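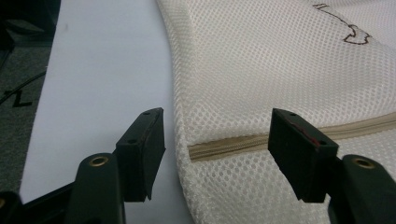 *A mesh laundry bag in off-white, with a honeycomb-like pattern of small holes.*

## Mesh laundry bags: your questions

We collect on this page the questions which come to our shop most often. The answers are written by Nhàn Triệu and checked by Sang Huỳnh, who has washed our test loads for nine years. Last change: May 2023.

### What should I put in a mesh bag?

Bras, tights, thin knitwear, baby socks, swimwear, and anything with hooks or long straps. I also put in shirts with small buttons which I don't want to sew on again. Jeans and towels don't need a bag. They are heavy, and they wash better when they can move freely in the drum.

### How full can the bag be?

Half full, or a little more. When you close the bag and lift it, the clothes should fall to one side easily. If they stay in a ball, take something out. A bag which is too full comes out with dry spots in the middle, and the detergent stays in the folds.

### Is one big bag better than several small ones?

In my opinion, no. A big bag with many clothes becomes one heavy lump, and the machine has difficulty with the spin. Please use a few small bags, and add two or three loose towels of similar weight. For one big sweater, of course, you need a big bag.

### What is the difference between Stirard and Zenero?

Stirard is our bag with larger holes. Water goes through it quickly, so it is good for socks, T-shirts and sportswear. Zenero has finer holes and softer edges. It is meant for lace, tights and thin straps, which can slip through a wide mesh and get caught.

If you are not sure, push the tip of a pen against the mesh. If it goes in easily, a bra hook can go in as well.

### My zipper opened during the wash. Is the bag defective?

Usually it is not. Please look at the end of the zipper, where you find a small elastic loop. The slider must go under this loop. Many customers don't see it the first time, and I also washed for some months without using it.

If the loop is torn or missing, write to us with your order number and we will replace the bag.

### Can I put the bag in the dryer?

Only on low heat, and only if the clothes inside are allowed in the dryer. Delicate things usually are not. I take everything out and hang the empty bag over the edge of the laundry basket. It dries there before I have finished hanging the rest.

### How do I wash the bag itself?

It is washed every time you use it, so most people never need to do more. If it smells, or if lint sits in the holes, turn it inside out and shake it. Then soak it in warm water with a spoon of detergent and rinse well. Don't use bleach, and don't iron it. One customer, Toàn Kim, ironed his to make it flat for a suitcase, and now it has a hole in the shape of the iron's tip.

### My white bag became gray. Can I make it white again?

Partly. An off-white bag takes color from dark clothes very easily. Soak it overnight with an oxygen-based stain remover, then wash it together with white things only. It will become lighter, but probably not like new. Keep one bag for light clothes and one for dark.

### The fabric is wrinkled when it arrives. Will it become flat?

The bags are folded tightly for the mail, so they come with soft folds and sometimes a rolled edge. After one or two washes most of this is gone. It makes no difference for the washing.

### Can I use it for shoes?

Canvas shoes, yes. Remove the laces and put them in a separate small bag. Knock off the dry mud outside before you start. Leather shoes should not go in the machine, with or without a bag.

### How long does one bag last?

Our Stirard test bag was washed 200 times before the first thread opened near the zipper. At home it depends on what you put inside. Hooks are the worst, so please close every hook before it goes in. A small hole can be sewn with ordinary polyester thread. When it is bigger than a fingernail, use the bag for storing socks or for packing.

### Do you sell the bags in sets?

Yes, we have sets of three and sets of five. Xuân Chu packs the orders and can mix sizes if you write your wish in the comment field. Please do this before you pay, because afterward we can't change the set.

### Can I return a bag which I have used?

We are sorry, but no, except when there is a fault in the sewing or the zipper. Unused bags can be returned within 26 days in the original sleeve.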